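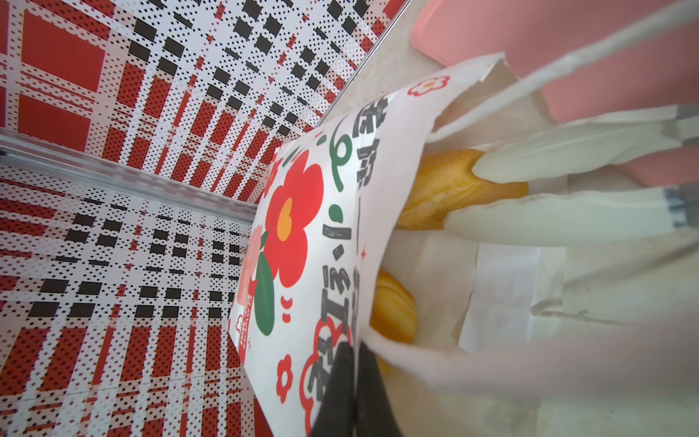

Paper bag with the floral print, against the plaid.

27 Apr 2019

Student night at Grasturmont. The park released 200 discounted tickets through the residence office, and mine was number 8. Shuttle left the north lot on time. Gate scan took under a minute; the bag check took longer than the drive through Dindwood.

Rode the Piler first. Lift hill is a standard chain, but the second drop has been retracked since last August and the rattle at the bottom is gone. Posted length is 1,467 feet. Back row is still the better seat — more pull over the crest, less wind in the eyes. 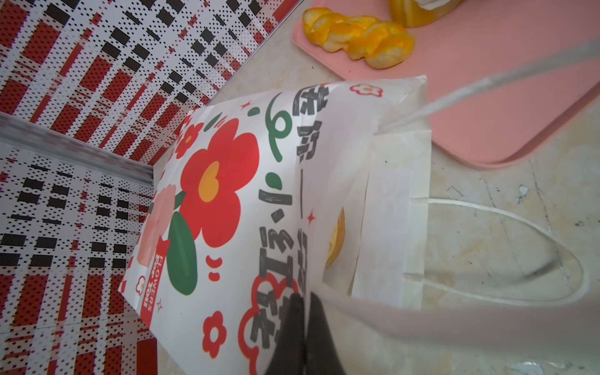 Bellis, evening

Bellis is the indoor coaster. The sign at the entrance claims up to 480 riders an hour. With a single train running it was well short of that, and the line moved in long stops. Restraints are lap bar only. One block brake held us for a while in the dark, then released normally.

Fries were undersalted. Locker refund slot jammed on the first try and paid on the second.

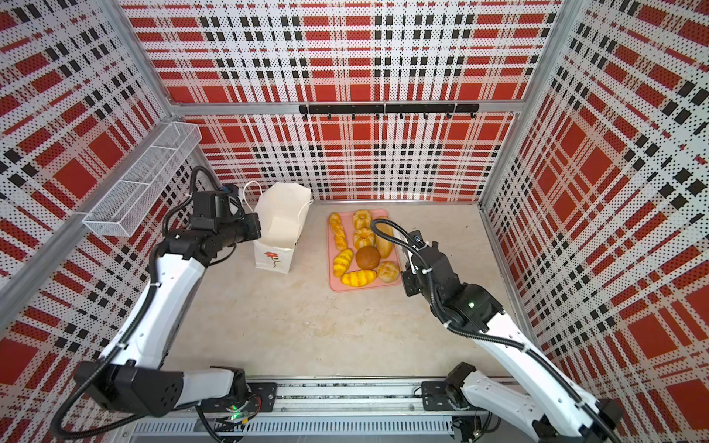
Plaid walls and the black hook rack, hooks empty.

Shuttle back was full, so I stood. Shoes need new laces before the next trip. Reading for statistics still not done, two chapters left.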